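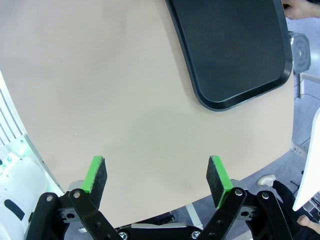

In defense of the tray

Posted 06/08/2023

Quick one before I have to run. Been meaning to write this since May and keep putting it off, so it comes out in whatever order it comes out.

I think every shared table should have a tray on it. A plain one, dark, flat, with a lip. I think the tray is the most useful thing in any room where people work and drink at the same time, and I think we threw it out for bad reasons. Snobbery, mostly. Trays got filed under cafeterias and hospital beds and breakfast for people who are sick. Then everybody bought nice open tables and put cups straight down on them and the cups have been winning ever since.

My own history here is not good. I worked nine years at Gindilau, second floor, one long table, and by the end you could read that table like a tree stump. Rings on rings. There was a sugar patch near the window end that caught your sleeve. We had a rule about it, on paper, taped to the wall, and the rule said PLEASE USE COASTERS. We had 40 coasters at the start. Cork. I know it was 40 because I ordered them. By the second spring I could find one, and it was under the short leg of the printer stand.

That's the problem with coasters. A coaster is a job for each person, every time, with each drink. You have to see it, want it, reach for it, put it down and then hit it. Half the time it sticks to the bottom of the mug and goes off to a meeting with you. And it holds a single cup, so if a guest comes there's a little hunt, and guests hate being the reason for a hunt, so they say no no it's fine and put the thing on the wood.

A tray asks a lot less. Cups go there. Done. You can be looking the other way, talking, and your hand finds the lip. If you spill, the spill has a wall. When it's time to clear up, one trip instead of six. Why are we not doing this.

Bogdan Rutkowska, who I shared that table with and who reads these before they go up, thinks I'm overdoing it. Bogdan's line is that a tray just moves the mess. Puts a fence round it. People see a tray and think good, somewhere to leave this, and then it's four in the afternoon and you've got a small city of dirty mugs with a spoon standing in one of them. I've seen that tray. We've all seen that tray. I grant it completely.

But think about where that city would be otherwise. It would be everywhere. One on the sill, one behind the screen, one on the floor by somebody's bag waiting for a foot. A mess with a fence is a mess you can pick up with two hands. I'll take the fence.
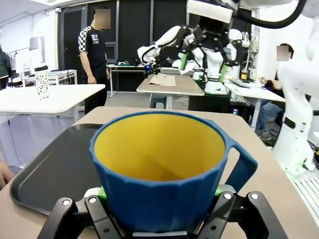

Also, and this is where I lose people, a tray works a lot better if the cups on it don't match.

I'm serious about this. Matching sets are a trap in a shared room. Everybody loves the look on the first day, all those white mugs in a row, very calm, very catalog. Then ten minutes into the morning there are five white mugs on the table, and whose is whose? Nobody will gamble on a half-drunk coffee. So everyone gets a fresh one, and the five become ten. I bet half the washing up in any office is people who lost track of a cup that looked like all the others.

Give me a blue one with a yellow inside. Give me a tall speckled one, a green plastic one from who knows where. You know yours from across the room. So does everyone else, so when yours is left out the whole room knows that too, which does more for tidiness than any sign I ever taped up. Shame is a great cleaning product. Costs nothing.

And yellow inside is a small stroke of genius by the way. You look in and you can see right off whether it's clean. Dark insides hide everything. I had a black mug for years that I thought was clean and I was wrong, let's leave it there.

Handles. I like one with some corners to it. Round thin handles look pretty, but I've got big hands and a full mug is heavy, and with a bit of an angle my fingers know where to stop. Same for a mug with flat sides pressed into it. It doesn't turn in your grip. Perfectly smooth mugs turn. Small thing, you feel it though.

Now plastic. I know, I know. Witold Olszewski wrote to me after the last post (the one about dish racks, still getting mail about that one) to say that a person who drinks out of plastic has given up. Well. Witold lives by himself with a glass cabinet. In a room with other people in it, elbows, bags, someone always backing up a chair without looking, there should be a few plastic cups in the mix, and they should be tall ones, for water. Nobody mourns a plastic cup. It falls, it bounces, it gets a scuff, it goes back on the table. I have one at home that has gone down the basement stairs more often than I have.

The one thing against them is they're light. Tall, light, narrow at the bottom, wide at the top. Empty they'll go over if you sneeze. Which, again: tray. The lip won't hold a cup up but it does stop it rolling off to the floor, and that is all I'm asking.

So what kind of tray. People ask me this and then look sorry they asked.

Not wood. I love wood, wood is wrong for this. It drinks up what you spill and then it smells of milk. Not the metal ones with handles cut in either, too loud, every cup goes down like a dropped key. Plastic, dark gray or black, so tea marks don't shout at you. Rounded corners because square corners collect a brown goo that I have spent too much of my life digging at with a chopstick. A lip you can feel with a thumb. Flat inside, no pattern, no bumps, no picture of a lemon. The bumps are meant to stop things sliding and what they do is tip over anything with a small base.

Size. Smaller than you think. The giant ones turn into a second table and then people put mail on them. Better two medium trays than one giant, and put them at different spots, so nobody has to lean across anybody. I got mine from the Kurek place on the corner when they were clearing the back shelf, and I'd have bought more if my wife hadn't been standing there. Barkeron makes a nicer one with a rubber foot. It was 58 and I put it back. Fifty-eight! For a flat thing with a edge. A tray should cost so little that you don't mind when one walks off to another floor.

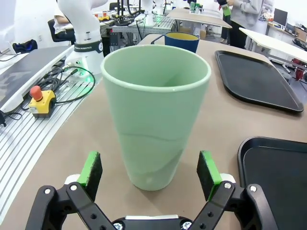
Tall green cup on the tabletop, blue mug with the yellow inside behind it, black trays off to the right.

Where it goes matters too and I see this done wrong all the time. People put the tray dead center, like a fruit bowl. Dead center is the best part of the table! That's where the work goes, or the food, or the thing you all came to look at. Trays go off to the side, near the edge but not on the edge, where a hand lands by itself when the arm drops. Leave the middle bare. A table with a bare middle makes you want to sit down and start something. I can't prove that. I believe it though.

Pale tables especially. They took over some time ago and I get it, they make a room look bigger, they're kind to your eyes. But they show all of it. A pale matte top with a coffee ring is all ring. If you own one of those you don't get to have an opinion on trays, you just need a tray. And if it has the rounded corners, good, your hips will thank you, but a cup near a round corner has less table under it than your eye thinks. Lost a good saucer that way.

The Stomell building, where I've been going since I left Gindilau, spent real money on its kitchen last year. New counter, tap that does boiling, drawers that close by themselves. There's a poster on cup returns with 434 words on it. I counted them while the boiling tap was thinking. Somebody wrote all that, somebody printed it, and not one tray in the place. I brought mine in. Didn't ask. Put it down on the left side of the big table and went off to do my work, and when I came back it had three mugs on it and somebody's orange peel.

The peel I could do without. But it was in the tray.

Bogdan wants me to add that somebody still has to carry it to the sink. Yes. Fine. Whoever gets up first carries it, that's my rule, and since I'm usually the one who gets up first I feel I'm allowed to make it. Takes me 48 seconds there and back if the door's propped. Try doing that with loose mugs hooked on your fingers, and one of them still has an inch of cold tea in it, and you find that out on the stiars.

Have to go, bus. Dish rack people, I'll answer you next week. The answer is still no.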